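Karagiannis 커뮤니티 도움말 > 그리퍼·핸드툴 > 정비와 세팅

손에 드는 그리퍼로 니트를 집는데 한쪽 턱이 늦게 닫혀요

Sugeng Rondonuwu
2020년 8월 29일 작성

안녕하세요, 여기 글은 처음 올려봅니다. Prenudero 핸드 그리퍼를 쓰고 있고요, 침대 위에 옷을 펼쳐 놓고 집어서 접는 동작을 반복해서 찍는 중이에요. 티셔츠나 수건은 별문제가 없는데 니트만 올라오면 속을 썩입니다ㅠㅠ

증상이 뭐냐면, 손잡이를 쥐면 왼쪽 턱은 바로 따라오는데 오른쪽이 살짝 늦어요. 눈으로 보면 진짜 조금인데, 천을 집을 때는 그 차이 때문에 옷이 왼쪽으로 밀리면서 주름이 잡힙니다. 카운터를 보니까 지금까지 2,333번 여닫았더라고요. 중간에 정비는 패드를 마른 천으로 닦은 게 전부입니다(네, 반성하고 있어요).

제가 집으려는 옷은 골이 촘촘한 베이지색 니트입니다. 턱을 벌린 채로 밑단 쪽으로 다가가는 순간이에요. 패드는 남색에 잔골이 있는 그 패드 맞고요.

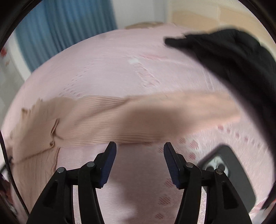

지금까지 해본 것

패드를 떼었다가 다시 붙여 봤습니다. 달라진 게 없었어요. 손잡이 스프링도 새 걸로 갈았는데 오히려 뻑뻑해지기만 해서 원래 걸로 돌려놨고요. 링크 핀은 건드려도 되는지 몰라서 손을 안 댔습니다. 은색 핀에 기름을 쳐도 되나요? 설명서에는 윤활 얘기가 딱 한 줄인데 "필요 시"라고만 되어 있어서 그 필요 시가 언제인지를 모르겠어요...

그리고 하나 더, 옷 놓는 위치도 영향이 있을까요? 저는 목 쪽을 커튼 방향으로, 밑단을 제 쪽으로 두고 소매를 양옆으로 펼칩니다. 왼쪽 턱은 옷 바깥 이불 위에 두고 오른쪽 턱은 니트 오른쪽 아랫부분에 걸치는 식으로 들어가요. 이 자세에서 몸통을 모아 쥐려고 하면 밀림이 제일 심합니다. 세로 꽈배기 같은 무늬가 있는 몸통보다 밑단 고무단 쪽이 더 잘 밀리고요.

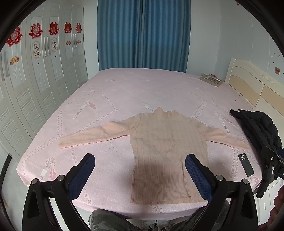
Armelle Chauvin

저도 같은 기종을 오래 썼고 똑같은 증상으로 한 달 가까이 헤맸던 사람이라 그냥 못 지나가겠네요! 글만 봐서는 패드보다 링크 쪽이 의심됩니다. 손잡이 힘이 양쪽 링크로 갈라져 들어가는 구조인데, 한쪽 핀에 보풀이 끼면 그쪽이 늦어져요. 니트 작업이면 보풀이 정말 무섭게 들어갑니다. 저는 핀 뒤쪽에서 털실 뭉치를 핀셋으로 끄집어낸 적도 있어요.

제가 하는 순서 적어 드릴게요.

1. 손잡이를 풀어서 턱을 끝까지 벌리고, 케이블이 꽂혀 있으면 먼저 뽑으세요.
2. 바깥쪽 링크와 안쪽 링크 사이 틈에 마른 칫솔을 넣고 긁어냅니다. 에어 스프레이부터 쏘지 마세요, 보풀이 더 안으로 들어가요.
3. 턱을 하나씩 손가락으로 밀어 봅니다. 양쪽 느낌이 같으면 링크 문제는 아닌 거고, 늦는 쪽이 빡빡하면 그쪽 핀을 보면 됩니다.
4. 핀 머리를 손톱으로 눌러서 흔들리는지 봅니다. 흔들리면 부싱이 닳은 거라 청소로는 안 돼요. 부싱은 양쪽을 같이 가세요. 한쪽만 갈았다가 이번엔 반대쪽이 늦어져서 두 번 일했습니다.
5. 기름은 마지막에, Kondwood 건식 윤활제를 면봉에 묻혀서 핀 둘레에만 발라요. 뿌리는 건 절대 안 됩니다. 패드에 묻으면 그날 작업은 끝이고 연한 색 옷이면 얼룩까지 남아요.

주기는 저는 약 500번마다 청소하고 윤활은 청소 2번에 한 번꼴로 합니다. 니트만 하는 날은 그냥 끝나고 바로 칫솔질해요. 습관 되면 금방이에요.

옷 위치 말씀하신 것도 영향 있어요. 한쪽 턱은 이불, 한쪽 턱은 니트 위면 닿는 면이 달라서 멀쩡한 그리퍼도 좀 밀립니다. 링크를 점검할 때는 양쪽 패드가 다 니트에 닿게 놓고 해보세요. 그래야 기계 탓인지 바닥 탓인지 갈라져요.

무릎담요

패드 바꾸세요. Doltance 거 부드러운 걸로. 전 그걸로 해결했음

Armelle Chauvin

윗분 말씀처럼 부드러운 패드로 가면 덜 미끄러지긴 하는데요, 한쪽이 늦게 닫히는 건 그대로 남을 거예요. 그리고 그 패드가 제 기억엔 좀 두꺼워서 턱이 완전히 안 닫혔던 것 같아요. 바꾸실 거면 영점도 다시 잡으세요. 다 닫은 상태에서 얇은 종이 한 장 물려 보고, 위아래 어디를 당겨도 비슷하게 잡히면 된 겁니다.

Sugeng Rondonuwu

와 자세한 답 감사합니다!! 칫솔로 긁었더니 오른쪽 바깥 핀 근처에서 베이지색 보풀이 줄줄이 나왔어요. 손가락으로 밀어 보니까 빡빡하던 게 많이 풀렸고요. 핀은 흔들리지 않아서 부싱은 일단 그냥 뒀습니다.

양쪽 다 니트 위에 놓고 32번 해봤는데 늦게 닫힌 건 처음에 한 번뿐이었어요. 고무단은 여전히 조금 밀리는데 이건 패드 얘기인 것 같아서 Doltance 패드도 주문해 봤습니다. 건식 윤활제는 아직 배송 중이라 오면 발라 보고 다시 적을게요. 혹시 면봉 말고 더 가는 걸로 바르시는 분 계신가요? 안쪽 핀은 면봉이 잘 안 들어가네요.

Armelle Chauvin

이쑤시개 끝에 면봉 솜만 조금 떼어서 감으세요. 전 그렇게 합니다ㅎㅎ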